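Guía de montaje de la cocinita Prallia
Sección 3: preparar la mesa y colocar las piezas

Antes de empezar me presento: soy Gintarė Mets y llevo en Taltemau la ludoteca donde usamos la Prallia casi a diario. Esta guía la escribí para las familias que se la llevan en préstamo, así que perdonad si en algún momento me enrollo (me pasa siempre con la comidita).

3.1 La mesa

1. Buscad una mesa firme y lisa, de unos buenos 100 cm de largo. Las cojas, fuera.
2. Pasadle un paño y secadla bien.
3. Poned primero lo grande y dejad la comida para el final – si no, acabáis moviéndolo todo dos veces.

Nota: la ficha de préstamo lleva el número 1005. Apuntadlo, que luego me lo preguntáis por teléfono.

3.2 La fruta

4. Sacad la fruta de la bolsa y repasadla pieza por pieza, también por debajo.
5. Con el plátano, abrid la piel hacia los lados y dejad la pulpa a la vista. ¡Es el favorito de todos los peques!

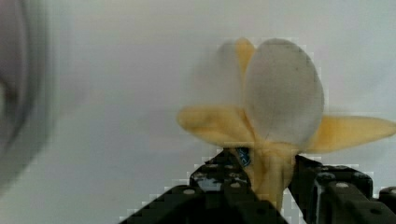 ¿Con qué se limpia la fruta de juguete cuando vuelve pegajosa?
Con un paño húmedo y una gota de jabón neutro. Después se seca a mano y se deja al aire un rato antes de guardarla en la bolsa.

Cuidado: nada de lavavajillas ni de lejía. En septiembre me devolvieron media bolsa descolorida y todavía me duele.

3.3 Los cacharros y el horno

6. Colocad el horno a un lado, con sitio de sobra delante para abrir la puerta.
7. Repartid plato, taza y escurridor por el resto de la mesa, al alcance de los más bajitos.
8. Añadid las fresas, la naranja y lo que os apetezca del surtido Farooqui, que encaja muy bien de tamaño.

Precaución: en casa, el horno se queda sin enchufar y solo se juega a que cocina. Si tenéis niños muy pequeños, guardad aparte cualquier pieza que les quepa en la boca.

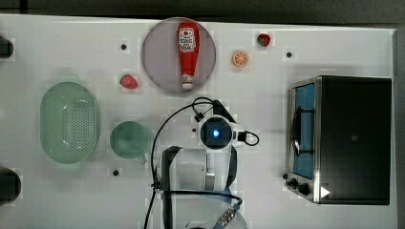
Guardar es la mitad del juego, y yo lo hago siempre en el mismo orden para no volverme loca. Primero va lo que ocupa más, y lo pequeño se mete dentro de lo hueco. El escurridor verde menta, con lo grande que es, me sirve de cesta para las dos fresas rojas y la rodaja de naranja; la tacita del mismo color va a su lado en la caja. El bote de kétchup lo quito del plato y lo meto de pie en una esquina, con el tapón hacia arriba (manías mías). El horno viaja aparte, envuelto en una toalla vieja.

3.4 Devolución y recambios

9. La caja aguanta hasta 70 préstamos si no se moja, o eso dice mi cuaderno. Tratadla con cariño, por favor.
10. Si falta algo, avisadme al devolverla. Los recambios los pido a Narnitz y tardan lo suyo en llegar.
11. Dejad la caja en el estante bajo de la entrada, con la ficha dentro y la tapa bien cerrada.

Última revisión de esta sección: martes 15 de octubre.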